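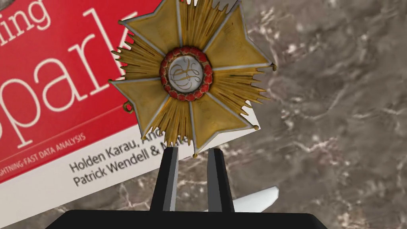
Accueil | Projets | Rapports d'étape | Partenaires | Contact

Projet Zondar – rapport d'étape au fonds Carvalho
Établi par l'équipe technique de Vodley, le 13 août

Rappel de la question posée

Vous nous avez demandé, en signant la convention, si une machine pouvait débarrasser une table basse le soir et remettre en ordre un rayon de brocante après la fermeture. La réponse courte est : pas encore. La réponse longue occupe les lignes qui suivent et justifie, nous l'espérons, le versement de la seconde tranche.

Ce qui a été fait

Nous avons travaillé en simulation, faute de meubles que l'on accepte de nous prêter deux fois. Le plan de travail est un marbre veiné, choix de notre partenaire Millell, qui trouve cela plus proche du salon de ses clients que du nôtre. On y pose des objets que personne ne range au même endroit : un livre d'informatique à couverture rouge et blanche, une décoration en forme d'étoile, dorée, hérissée de rayons, et quelques autres choses selon les séries.

La tâche retenue est la plus banale du ménage : prendre ce qui traîne sur un livre, le mettre ailleurs, puis s'occuper du livre. Un enfant de six ans s'en acquitte en soupirant. Notre pince ne soupire pas, et c'est pour l'instant son principal avantage.

Sur la dernière série de 30 essais, 16 sont allés au bout. Nous appelons « aller au bout » le fait que l'objet se trouve posé dans la zone prévue, à plat, et que le livre n'ait pas voyagé avec lui. Deux essais ont été écartés pour une erreur de configuration qui était la nôtre. Nous les avons comptés parmi les échecs, par honnêteté et parce que le tableur était déjà envoyé.

Où cela coince

L'étoile pose un problème de contour. Entre les branches et les rayons, le logiciel voit beaucoup d'endroits où fermer les doigts, et il en choisit volontiers un mauvais. Le livre pose le problème inverse : grand, plat, sans prise évidente, il faut le pousser jusqu'au bord pour l'attraper, ce qui inquiète tout le monde dans une boutique. Quant aux objets serrés les uns contre les autres, la machine hésite longuement – comme nous devant un tiroir de cuisine, mais avec un coût de calcul.

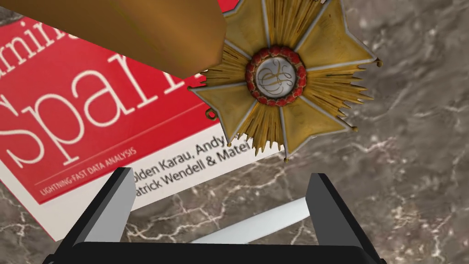

Suite du programme

D'ici novembre, nous prévoyons de reprendre les objets à contour découpé avec un nouveau choix des points de prise, puis de passer aux surfaces encombrées. Le rayon de brocante attendra. Millell souhaite une démonstration devant ses gérants de magasin ; nous avons proposé de la faire courte.

Budget

Les dépenses suivent le plan, à l'exception du calcul, qui le précède. Nous demandons l'autorisation de basculer vers ce poste la ligne « déplacements », restée à peu près intacte : la table de salon, étant simulée, se visite sans billet de train.

Contact : équipe Zondar, Vodley | © Vodley, tous droits réservés | Haut de page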